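3. Organiza tus recortes en tableros

Ya tienes la extensión de Todeder instalada y la sesión iniciada, así que empieza lo divertido. Un tablero es una colección de recortes (imágenes, enlaces o fragmentos de texto) que puedes ordenar a tu gusto y enseñar a quien quieras. ¡Y montar el primero se hace en un momento!

3.1. Crear un tablero

1. Haz clic en el icono de Todeder, a la derecha de la barra de direcciones.
2. Elige Nuevo tablero y escribe un nombre. Caben hasta 21 caracteres, tildes y espacios incluidos.
3. Decide si será privado o compartido. De entrada aparece marcado Privado.
4. Pulsa Crear. El tablero se abre en una pestaña nueva.

Nota: si usas varios perfiles en el navegador, el tablero se guarda en el perfil con el que iniciaste sesión, aunque luego cambies a otro.

3.2. Guardar tu primera imagen

1. Entra en cualquier página con fotos: un blog, una tienda, la galería de tu club.
2. Pasa el ratón por encima de la imagen hasta que asome la pestañita verde en la esquina.
3. Haz clic en ella y escoge el tablero de destino.
4. Añade una nota si te apetece. ¡Las notas también salen en el buscador, y eso da muchísimo juego cuando ya tienes el tablero lleno!

Para guardar varias a la vez, mantén pulsada la tecla Mayús mientras haces clic y suéltala al terminar. Las imágenes entran en el tablero una detrás de otra: 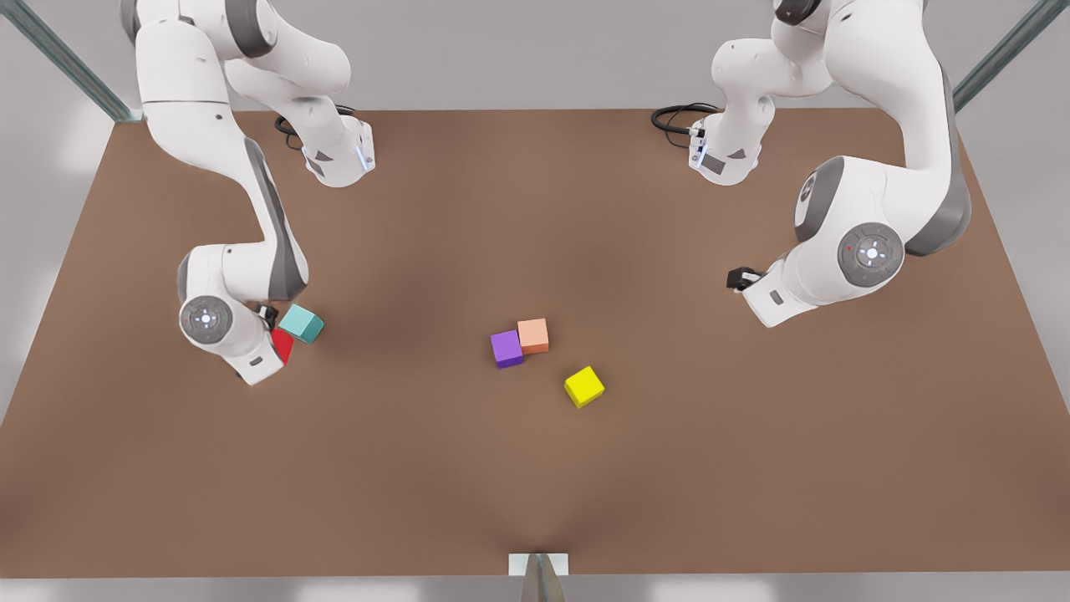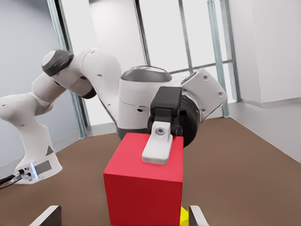

Lumturie Kolev comenta que a ella la tecla Mayús le abría una ventana nueva en lugar de seleccionar, y que se le arregló al desactivar los atajos propios del navegador en Ajustes > Teclado. Pregunta además si se puede cambiar el orden después de guardar.

¡Claro que se puede! Abre el tablero, pulsa Ordenar y arrastra cada recorte a su sitio. También puedes ordenarlos por fecha o por página de origen desde el mismo menú.

Precaución: el orden manual se pierde al pasar a cualquiera de los automáticos. Duplica antes el tablero (menú de los tres puntos > Duplicar) si le has dedicado un buen rato.

3.3. Compartir un tablero

1. Abre el tablero y pulsa Compartir.
2. Copia el enlace o escribe las direcciones de correo de tus invitados.
3. Elige qué podrá hacer cada persona: Ver, Comentar o Editar.
4. Pulsa Enviar.

Las invitaciones caducan a los 14 días. Si alguien llega tarde, entra en Invitaciones pendientes y pulsa Renovar; el enlace sigue siendo el mismo.

Nota: quien tenga permiso para editar puede borrar recortes. Lo borrado pasa a la Papelera del propietario del tablero y se recupera desde allí con un clic.

3.4. Límites

Cada cuenta admite 3000 recortes entre todos sus tableros. Los duplicados cuentan. El contador está al pie de la lista de tableros y se pone naranja cuando queda poco sitio.

Si vienes de Ivedden, puedes traerte la colección entera, notas incluidas. Los pasos están en la sección 4, Importar desde otros servicios.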